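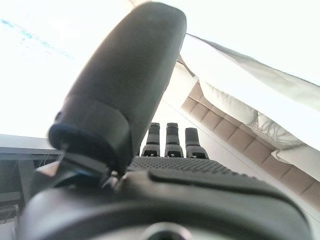

Robotic hand, fingers upright, thumb in front.

Storing, Flattening and Repairing Paper Maps at Home

Last revised January 1, 2018

Folded country maps, school wall maps and loose atlas plates are all paper, but they fail in different ways. A folded map splits where two creases cross. A rolled map cracks along its outer edge. An atlas plate yellows from the margin inward. The notes below cover ordinary printed sheets of low or moderate value. Anything drawn by hand, or hand-colored before machine color printing, should go to a paper conservator.

Sorting

Sort by size before sorting by country. A collection arranged strictly by continent looks tidy on a list and is hard on the paper, as small sheets slide around between large ones and the corners of the large ones get bent. Keep a written index for the geography and let the drawers follow the dimensions.

Note the following for each sheet, in pencil, on a separate slip:

Title and country or region shown
Publisher and year, if printed
Whether the borders predate a known change
Scale
Condition of folds and margins

Border changes are the quickest way to date a sheet with no year on it. Check the newer states first, then city names, then railroads. Railroads are the least reliable of these, as publishers often showed planned lines as if they were open. The old Obradović road sheets are a well-known case: the line to Lekville appears on three printings and is missing from the fourth.

Do not write on the map itself, front or back. Ballpoint pressure shows through thin stock.

Cleaning the surface

Dust first with a wide, soft brush, working from the center out. Follow with a dry vulcanized rubber sponge, the kind sold for soot removal. Daltine makes one that can be cut into blocks with a kitchen knife. Use it in straight strokes in one direction and trim off the surface as it darkens. Circular rubbing raises the fibers and leaves a shine that can be seen from across a room.

Avoid bread, putty and pink erasers on colored areas. Flat tints on cheap political maps sit on top of the paper and lift easily, the pale yellows and greens most of all. Test in the sea before testing on land.

No water, no household cleaner and no wet wipes, including on laminated school maps with open edges. Moisture gets in under the film and stays there.

Flattening a rolled map

A map that has been rolled for years should not be forced open. Leave it unwrapped in a room with normal humidity for 2 days, then open it by hand as far as it goes without resistance. If it still springs back, give it another day and try again.

Once it lies more or less open, proceed as follows.

1. Lay clean blotting paper on a hard, level surface larger than the map.
2. Place the map face up and cover it with a second sheet of blotter.
3. Add a board that covers the whole map. Plywood is fine if it has a layer of clean paper under it.
4. Weight the board evenly with books, starting at the center.

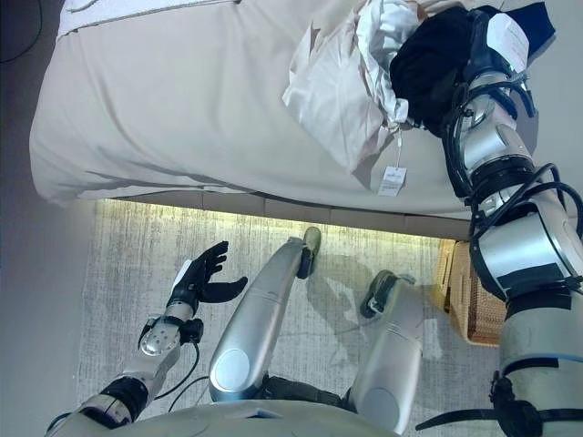 Leave the stack alone for 9 days. Checking it early lets the edges curl again, and the curl is harder to remove the second time. Wall maps with a cloth backing take longer and may never lie fully flat – a slight wave is acceptable and does no harm in storage. If the map has wooden rods at top and bottom, the board has to fit between them. Do not remove the rods. They are usually nailed through the cloth, and the nails rust in place.

Repairing folds and tears

Office tape is the most common cause of damage on folded maps. The adhesive migrates into the paper and turns brown, and the plastic carrier then falls off and leaves the stain behind. Old tape that is already loose can be lifted with a thin spatula. Tape that still holds should be left for a conservator.

For new tears, use thin Japanese tissue and wheat starch paste on the back of the sheet. Tear the tissue to shape so that it has a feathered edge. Apply the paste to the tissue sparingly, set it down, cover with non-stick paper and blotter, and weight it for an hour.

Heat-set and pressure-sensitive archival tapes are quicker. Plodham archival mending tape is adequate for road maps still in use, but it does not reverse cleanly and should be kept off anything worth keeping.

Small holes at fold crossings need a patch no larger than the end of a finger. A strip along the whole fold will stiffen the map and start a new split next to the old one.

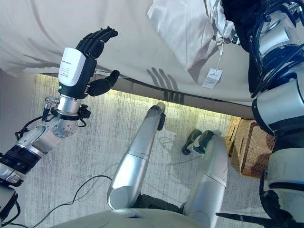 Robotic hand and wrist joint above a bed and carpeted floor.

Storage conditions

Relative humidity near 50 percent is suitable for most paper. A steady figure that is slightly off does less damage than a good average with wide swings, so attics, basements and exterior walls are poor choices. Interior closets are usually the best available space in a house.

Flat storage is preferred. Shallow drawers, acid-free folders, and no more than 15 sheets to a folder. For maps too large for any drawer, roll them face out around a wide acid-free tube, wrap in unbuffered tissue, and store horizontally. Do not use the narrow mailing tube the map came in.

Folded maps may stay folded if they are in use. If they are being kept, open them once, flatten them as above, and store them that way – the folds will not disappear, but they will stop getting worse.

Display

Hang maps out of direct sun. Reds fade first, followed by the yellows, and on a political map this can leave neighboring countries looking like one. UV-filtering glazing slows fading and does not stop it. Use a mat or spacers so that the paper does not touch the glass, and hinge at the top edge only.

Rotate displayed sheets with stored ones each January and mark the change in the index.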